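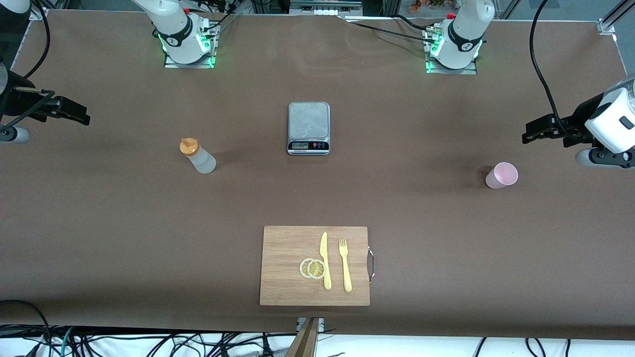 One visitor asked whether the robot would do the same job at home if the bench were a different height, and was told that it "should". We heard a version of this question in every session we attended on the Friday of the Herkent open day, and the reply was seldom longer.

Inutow had advertised the day as a look at "kitchen help that is ready now". Its handout gave a training set of 1,000 recorded runs and claimed that the arms could cope with everyday clutter. We were not shown the runs, and the handout did not say how many had been left out. The claim may well be fair. It can't be checked from what was given to the public, and most people who came through the door had no reason to know that.

What the public saw was a table set up for the purpose (Figure 3). Two white arms were fixed at its far edge, and the table was covered in brown paper. The things on it were few: a kitchen scale, a squeeze bottle, a pink cup, and a cutting board with lemon slices, a knife and a fork. There was plenty of clear space between them. A working kitchen bench at tea time has more on it than this, and much of it is touching something else. We think the layout matters more than the handout allows. An arm that can reach a cup from any side has been asked an easier question than one that must get past a kettle first.

Staff were friendly and open about some limits. When asked about spills they said that liquids were "a later program". When asked about speed they pointed to the Karpenko trial, which used different arms and a different task, and which in our view tells the visitor very little about this one. The word "learned" was used freely. Several people near us took it to mean that the robot would keep getting better on its own once it was bought, and no one corrected them while we were there.

The view from the gripper (Figure 4) gives a better sense of how little the machine has to go on at close range. Much of it is bare tabletop, with the board in one corner and the scale only partly in view at the side.

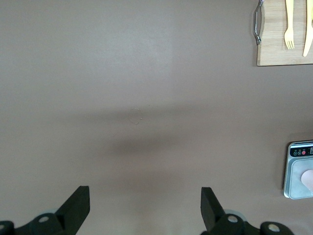 A demonstration of this sort also hides the choice of what to try. Visitors could suggest a task, but only from a printed card with 5 options, and the presenter made the final pick. We don't suggest anything dishonest in this. Zutero ran its own open day in April on much the same lines, and a presenter with a queue waiting will naturally choose the task that behaves. The effect on the audience is the same either way. They leave with an idea of the robot's ability that is built from its best cases.

We handed out 400 response slips and asked only what the visitor now believed the robot could do. The answers are taken up in the next section. They ran well ahead of anything that was claimed from the floor, and some listed jobs that weren't on the card at all.

This site uses cookies to remember your reading settings. Accept | Manage

3 shares | 5 comments

Related items
Public demonstrations and the choice of task
What visitors think "learned" means
Clutter and clear space on the test bench
Notes from the Zutero open day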